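4.2 Seasonal branding and staff reactions

The second part of the study looked at what people inside the firms made of it all. We sent the survey to every employee on the three mailing lists and got 663 usable replies. Interviews followed in March, 134 in total, most of them short, a few much longer than planned.

Durkik first, as it had the largest campaign. The firm changed its logo on every channel for one month, sold a limited range and gave a share of sales to a local charity. Outside, the response was mostly warm. Inside, less so. Staff who said they were gay, lesbian or bi were more likely than their colleagues to call the campaign "for show", and the gap was widest in the warehouses, where the posters went up but the parental leave rules stayed as they were. One packer put it like this: "They asked us to wear the badge. They didn't ask us anything else."

Karunaratne did far less in public. No logo change, no product. It had rewritten its leave and pension rules two years before and let the staff network decide whether to say so in adverts. The network said no, then yes the year after. Trust scores here were the highest of the three, though we would not lean on this too much — the firm is small and people who stay there tend to stay a long time. Turnover may explain part of it. We did not have the data to check.

Damness sits between the two. Its campaign was planned by an agency and shown to the staff network on 1st February, by which point the film had been shot and the media space booked. Members were asked for comments and sent nine. One was acted on (a change of music). Several people we spoke to brought this up without being asked, and it seems to have done more harm than having no consultation at all. Timing matters, then, and so does who holds the budget.

Across all three firms the same complaint kept coming back: the work falls on a few people. Network leads were expected to check copy, sit on panels, appear in photographs and answer press questions, mostly unpaid and on top of thier normal job. Eight of them had thought about stepping down. Managers rarely knew how many hours were involved. Some had never asked. 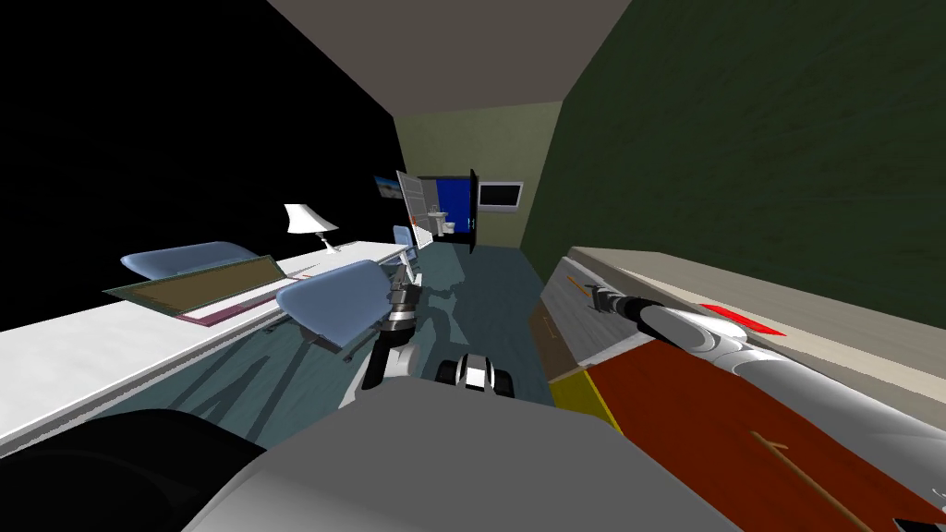

Figure 3. Simulated room with a long white desk and table lamp.

Customer views followed a different pattern and are only touched on in this section. Shoppers did not, on the whole, know which firms had changed their rules and which had only changed their logo. When told, they moved their ratings, downwards for Durkik, upwards for Karunaratne, hardly at all for Damness. Younger shoppers moved more. Whether that shows up in what they buy is another matter, and our questions were not built to test it.

A note on wording. We used "campaign" for anything public and time-limited, and "policy" for anything in the staff handbook. A few respondents used the two words the other way round, or for the same thing, and we recoded these by hand. Skatonau, which had agreed to be the fourth firm, withdrew before the survey opened and is left out of all tables. Its public adverts are covered breifly in section 5, along with the press coverage.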